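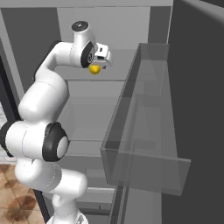

Home Opinion Standards Archive Subscribe

Put the Time Zone in the Record

By Nermina Halilović
December

Most software that stores an appointment stores it wrong. It takes the local time the user typed, converts it to Coordinated Universal Time, writes the result to a database column, and discards the original. This is taught as good practice. For events that have already happened, it is. For events in the future it loses information that can't be recovered later, and I think teams should stop doing it by default.

The case against it is simple. A person who books a room for 9:00 a.m. next April has made a statement about a wall clock in a particular place. The conversion to UTC depends on the offset that place will use in April. The offset is set by law, and legislatures and ministries change it, sometimes with a few weeks of notice. When the rule changes, the stored instant no longer corresponds to 9:00 a.m. on that wall clock. The meeting has moved by an hour, and the system has no record that it was ever meant to be anywhere else.

I worked on a scheduling product called Venckus through one such change. The regional council in Jurkevthorpe dropped its seasonal clock shift, and we updated the time zone tables on the servers the same evening. The tables were correct by the next morning. The appointments weren't. We had 3028 future bookings in that region stored as UTC instants, computed under the old rule, and every one that fell after the cutoff displayed an hour off.

The obvious repair was to add an hour to each row. It didn't work, for reasons that will be familiar to anyone who has tried it. Some of the bookings had been created by users in other regions who had picked the time on their own clock and expected it to hold there. Some had been created through the programming interface, which accepted UTC directly and kept no note of where the caller was. Some had been edited after the table update and were already right. The column held a number in all of these cases, and the number looked the same in all of them. Stojan Leka, who ran support at the time, ended up writing to customers and asking them what they had meant.

The alternative has been known for a long time. Store three things: the local date and time as entered, the name of the zone (the full regional identifier and never just an offset such as +02:00), and the computed UTC instant. The first two are the source of truth. The third is a cache. It exists so that the database can sort and index, and it should be recomputed whenever the zone tables change. A job that does this can be short. Ours took 7 minutes on the full production data once the schema had been fixed, and most of that was spent on index maintenance.

Three objections come up whenever I propose this.

The first is storage. A zone identifier is a short string, and it can be normalized into a lookup table and referenced by a small integer. At the row counts most businesses deal with, the cost doesn't show up on a bill. I have yet to see a team raise this objection with a measurement attached.

The second is ambiguity. When clocks go back, one local hour occurs twice, and when they go forward, one local hour doesn't occur at all. A stored local time can therefore name two instants or none. Mimoza Todorova made this argument to me at length during a design review at Clakau, and she was right that it needs a policy. Pick one. The common choice is to take the earlier instant for a repeated hour and to shift forward across a gap. Add a single-bit field if users need to select the later occurrence. The ambiguity is a property of civil time. Converting early hides the decision inside a library call, where its default may differ between the server language and the browser, and where it will be made once and then forgotten.

The third objection is that it complicates queries. This one has some merit. A developer who wants all events in the next hour has to know to use the cached instant, and a developer who wants all events on a given calendar day in a given city has to know to use the local fields. Two ways to ask about time means that some people will choose the wrong one. I would answer that these are two different questions, and the single-column design answers the second one badly. Daily reports that are off by a few late-night entries are a routine defect in systems built this way. They often go unfixed for years because the totals are close.

None of this applies to logs, payments, sensor readings or audit trails. Those record an instant that has passed. Its relation to UTC is settled, and UTC alone is the right thing to store unless someone later needs to know what the local clock said. The rule I use is to ask who would be at fault if the law changed. If the event should stay attached to the wall clock, store the wall clock. A rocket launch or a satellite pass should stay attached to the instant, so store the instant. A dental appointment belongs to the dentist's wall.

Recurring events make the case stronger. A weekly call at 10:00 a.m. can't be represented as a UTC instant plus a fixed interval in any zone that shifts its clocks. Calendar software worked this out decades ago, and the interchange formats carry a zone reference for that purpose. Business software still imports those files, reads the zone, performs the conversion and throws the reference away. I reviewed the import module of a product called Prurneck last year, and its test suite had 1000 cases. It checked a great many odd date formats. It had no case in which the zone rules changed between import and display.

That is the test I would ask for first. Load a future event, swap the zone tables for a modified set, and assert that the local time shown to the user is unchanged. It can be written in an afternoon against nearly any codebase. If it fails, the schema needs the two extra columns, and they are much cheaper to add before the next rule change, while the original local times can still be derived from the old tables.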